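3.2 Floor surfaces and reported slips

Floor finish was recorded in each of the 54 workshops and storerooms in the Driltholm survey. Most had bare or painted concrete, and the rest had vinyl or tile. Where a room had more than one finish, we used the one covering the main walking route between the door and the workbench.

Staff were asked in April whether they had slipped at work in the past year. Guerra's earlier questionnaire asked only about falls that led to time off, which leaves out most of the events we were interested in -- a stumble or a short slide with no injury. We kept his wording for the questions on footwear and cleaning so that the answers could be set side by side.

Slips were reported more often in rooms where the floor had been painted than in rooms with bare concrete. The difference was small and depended a good deal on how the floors were cleaned. Roughly 20 rooms were mopped daily, and in these the painted floors did worst. Rooms that were only swept showed no clear pattern. Hsu found something similar in school kitchens, although the floors there were tiled and the cleaning products were stronger.

Colour may also matter. Several staff said that spills were hard to make out on plain gray floors, mainly near the loading doors, where the light changes during the day. We did not measure lighting and cannot take this further here -- the next round of visits will include a light reading at floor level.

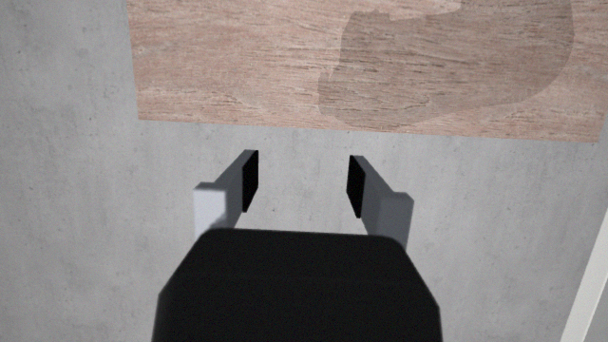
Figure 2. Flat gray concrete surface (computer rendering).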